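Jirkance Teaching Laboratory
Gallery: the bench set, July 17, 2021

The small teaching lab at Jirkance was refitted over the winter and the benches came into use in November. Several people have asked what we bought and how it is laid out, so the pages in this gallery go through the equipment one item at a time. Earlier pages cover the balances and the glassware cupboards. The one below is for pipetting.

The lab seats 9 at a time. Each place has the same basic set, and the larger items are shared between two benches. Most of the money went on the sinks and the extraction, and what was left had to cover the bench equipment. Where we could keep something from the old room, we did.

Pipettes are kept hanging up when they are not in use. In the old room they were laid flat in a drawer, and a fair number came back from servicing with bent shafts or liquid in the body. Hanging them also makes it easy to see at the end of a session whether one is missing.

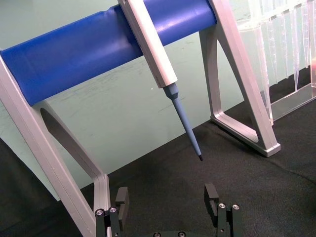
Huguette Pichon

Pipette stand with A-shaped legs in silver-grey aluminium and a thick blue bar across the top. The pipette on it is a single-channel manual one with a white to pale grey body and a powder-blue shaft, hung without a tip.

The open triangles in the legs make the stand easy to wipe through and give you something to hold when you move it. Lift it by both legs, with the pipettes taken off first.

Tips come off before a pipette goes back on the bar. Used tips go in the bench bin and the bin is emptied at the end of the day. A pipette with liquid in it must never be hung up or laid down until it has been emptied.

Stands were ordered through Lemaire, who also supplied the stools. Delivery took longer than we were told and two of the boxes had to go back, but the replacements were fine. A stand cost us 60 euros and a pipette 155. Spare tips come from Sekar in bags of 1000 and are kept in the tall cupboard by the door. Please write on the sheet when you open a new bag.

Servicing is done once a year by Susiven. They collect from the front office and bring everything back the following week with a certificate for each pipette. The certificates are in the green folder. If a pipette drips or feels stiff, put a paper label round the body and leave it in the tray for repairs, even if the yearly service is close.

Next page: racks and tube holders.

Previous page: glassware cupboards.

Text and pictures may be used by other schools with the name of the lab. Corrections to the front office, please.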